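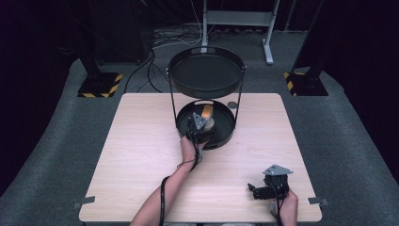
Aaliyah Chisholm teaches robots with her own two hands. She works at Skurer, a small company in Ultholm, and when I visited her in February she had already finished a morning of demonstrations and was drinking tea with her sleeves pushed up.

I asked her first what a demonstration is, in the simplest words. "I do the task, and the gripper in my hand remembers how I did it," she said. "Where it was, how it turned, when it opened and closed, and what its camera saw. Later the robot has the same kind of fingers, so it can try to do the same movement. I am not writing any program for the movement. I only do it, many times."

Many times means 50 demonstrations before lunch on a good day. For the present task, which the team calls Hulamier, she has recorded 3922 of them together with two colleagues. The task is about putting small things on trays and taking them off again. It sounds easy, and Chisholm agrees that for a person it is easy.

"With one tray it was fine after a week. Then we changed to the stand with two levels, and suddenly there is a roof over your work. You can't come from the top any more. You must go in from the front or from the side, keep the wrist low, and not touch the thin legs. My hand knew this immediately. To show it clearly, so that a machine can learn it, took me much longer."

Before she came to Skurer she drove robot arms by remote control, at a firm named Bondarchuk. There she sat at a desk with two handles and looked at a screen. I wanted to know which way she likes better.

She thought about it for some time. "Remote control has one big advantage. If the arm can't reach, you find out at that same moment. When I hold the grippers myself, I can do things with my shoulder and my elbow that no arm can copy, and the recording looks beautiful, and it is useless. We threw away 264 recordings in the first month for this reason. My supervisor was very polite about it."

On the other side, she says, the remote work was slow. One demonstration at Bondarchuk took as long as four or five take now. There was a small delay between her hand and the arm, and after some hours she noticed that she was making the same delay at home, when she poured milk.

She still begins every recording in the same way, with both grippers open and quiet over the table, and waits for one breath before she moves.

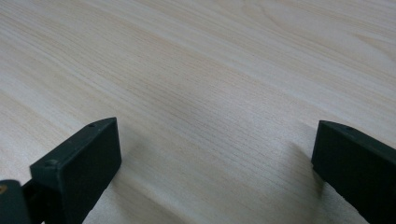

"The table is important too," she went on. "A plain table with a bit of grain is good for me. We had a white one before, very shiny, and the software lost its position when I moved close to it. It needs some little lines to hold on to. I didn't know this when I started. I thought a clean white surface must be the best."

What makes a good demonstrator? Chisholm did not want to say patience, although I offered her the word. She said it is more a question of not becoming too skilled. After a few hundred repetitions the hand looks for shortcuts. It begins to close the fingers before they have arrived, or it throws the object a little for the last centimetre. The robot learns the shortcut, but it has not the feeling that makes the shortcut safe.

"So I make mistakes on purpose," she said. "I come in a bit too far to the left, and then I correct it slowly. Those are the most valuable ones. If I show only perfect work, the robot doesn't know what to do when it is two centimetres wrong, and it will be two centimetres wrong."

The two-handed part is for her the most difficult. A person lets the second hand rest somewhere without thinking. In the recordings this resting hand is also teaching something, so she had to learn to decide where it waits. New people at Skurer practise this before anything else, and most of them find it quite annoying.

She gets tired in the forearm, not in the fingers. The cables pull a little, and she has learned to keep them along her arm so they don't catch on the things she is handling. She stops after 420 minutes in a day, breaks included, even when the work is going well.

At the end I asked if she has seen the robot do her movement. She has, several times. "It turned the wrist the way I turn it, a little bit late and then quickly. My sister does it like this also, and our mother. I phoned my sister that evening to tell her."

Then she finished her tea and went back to the table, where she had another set to record before four o'clock.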